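Workshop notebook, tableware bench
February, started after lunch

Bowls again today. I had promised myself I would get to the glaze samples, but the crates from Pendarlow were still sitting under the bench with their lids half off, and I can't think properly with things half unpacked, so I gave in and spent the whole afternoon on them. I'm writing it up at more length than it deserves because the last time we sorted the tableware I kept no notes at all and then had to do half of it over again.

The question for the afternoon was a simple one: which shapes will sit inside which other shapes, and in what order, so that the shelf by the door can hold the everyday set without anybody needing to lift four things to reach the fifth. We have had two chips already this winter, both on rims, and I am fairly sure both came from stacking by color, which looks lovely and is a terrible way to store dishes.

I gave the table a proper wipe first with the soft cloth. The gloss white top shows every crumb and every fingerprint, and I know some of you would rather we went back to the old gray one, but I have grown fond of it. You can see the foot of a bowl in the reflection without crouching down, and when a base isn't sitting flat the little gap shows up straight away. I do wish we could do something about the glare from the ceiling lights, which gets tiring by four o'clock.

Then a few pieces at a time out of the crates. I started with the pink bowl in the middle as the one to measure everything else against, partly because it has such a generous round rim and partly (I admit) because it's my favorite. It's the matte one, and it goes in to a narrow flat foot, so it looks as though it ought to be tippy. I have a soft spot for it all the same. The big shallow white dish with the wavy blue rim went to the left, and the smaller scalloped one and the deep cream bowl to the right.

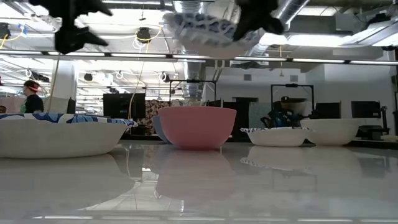 What I keep coming back to is the rims. A plain round rim is forgiving: wherever you set the next piece down, it meets the same curve all the way along. The scalloped and wavy ones are another matter. They touch at the high points only, so all the weight lands on a few small places, and those are exactly the places with the pattern printed on them, where a rub mark will show first. I put a scalloped dish into a round bowl over and over, turning it a little each time, and it never once settled the same way twice. There was a faint gritty sound on some of the turns that I didn't care for at all. Felt between those, I think, every time, even if it slows down the clearing up.

The other way round is better. A round bowl standing in the flat part of a shallow scalloped dish sits quietly and leaves the fancy edge with nothing against it. I left a stack like that alone while I made tea and it was just as I'd left it, but tea is not much of a trial, so I would like to try it on the shelf with the door going all day.

Weights, while I had the kitchen scale out. Pink bowl, 437 grams. The deep cream bowl, 793 grams, which surprised me, and I weighed it again to be sure. It really shouldn't go on top of anything. I have put it down as a bottom piece and written BOTTOM in pencil on the shelf tag, so please leave the tag where it is, even though it's ugly.

The felt rounds from Mudaliar are 3 mm thick and they are lovely and soft, but they slide. If you lift a stack with a bit of a tilt, the round comes creeping out of the side like a slice of ham out of a sandwich. The Drullia ones grip better and shed fluff on the matte glaze. I spent far too long picking fluff off the pink bowl with a bit of tape. Perhaps the Mudaliar felt with a small cross cut in the middle? I will cut a few and see.

I did 30 lifts with the pink bowl on top of the shallow dish, half with felt and half without, and wiped the rims with a damp white cloth after each lot. No marks that I could find either time. I was hoping for a clear difference and didn't get one, so that wants doing again with the heavier bowl, and with somebody else's eyes on the rims, as mine were tired.

Left for tomorrow: two crates still to open. The list from Truvurberg doesn't match the labels on either of them, so check before unwrapping. Order more tags. Find the good tape. The cloths are in the wash, and the spare ones are behind the scale.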